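Section 4. Setting the Table for a Light Snack

Use this section with the Arwood rectangular table, Model 265. The table should already be assembled and level (see Section 3). The steps below cover a simple service of bread and small red fruit on two plates.
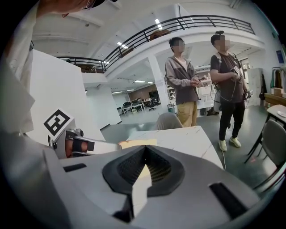
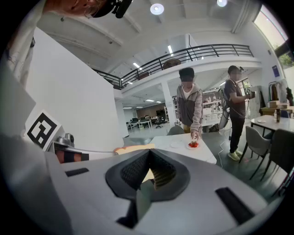
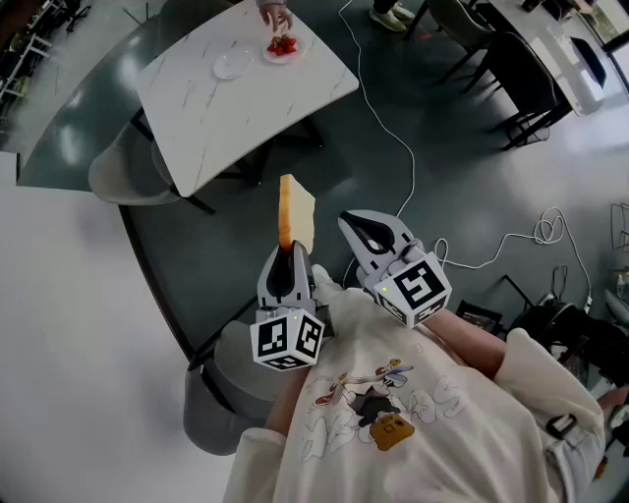
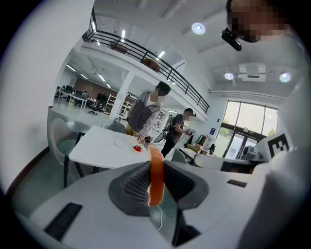
Photos: Clulell, January 2026

4.1 What you need

Arwood table with white top
One round plate for the bread
One small white plate for the fruit
Sliced bread
Strawberries or cherry tomatoes
A soft cloth
One or more chairs

4.2 Placing the table and chairs

1. Stand the table on a hard, flat floor. Leave at least 95 cm of open floor on the side you will serve from.
2. Press down lightly on each corner. If the table rocks, turn the leveling foot under the high leg one half turn to the left and test again.
3. Place the chairs along the far side and at the ends. Keep the serving side clear.
4. Check that no chair back presses against the edge of the top.

Note: The gray Holham chair fits this table in all heights. Other chairs can be used if the seat is at least 22 cm below the top.

4.3 Cleaning the top

5. Wipe the top with a damp cloth, working from the back edge to the front.
6. Dry the top with a clean cloth. The marble pattern can hide water and crumbs, so run your hand over the surface before you go on.

Caution: Do not use scouring powder or bleach on the top. Damage from cleaning products is not covered by the warranty.

4.4 Setting out the plates

7. Put the round plate down first and leave it empty for now.
8. Wash the fruit, drain it well and pat it dry. Cut out any soft spots.
9. Pile the fruit in the middle of the small plate. Leave the rim free so that the plate can be picked up without touching the food.
10. Set the fruit plate to the right of the round plate, as seen from the serving side. Leave a hand's width between them.
11. Bring the bread last. Hold each slice by the crust and lay it flat on the round plate - do not stack more than four slices.

Note: A person standing on the far side can move the fruit plate while you bring the bread. Agree on where the plate goes before you start.

Caution: Keep both plates well in from the edge of the table. Do not lean on the top while reaching across it.

4.5 Clearing

12. Take the fruit plate away first. Strawberry and tomato juice should be wiped up within a few minutes.
13. Brush crumbs into your hand or onto the empty plate, then repeat steps 5 and 6.

Replacement leveling feet are sold in sets of four under part number 994. Chien plates are sold separately. For stains that remain after cleaning, go to Section 6.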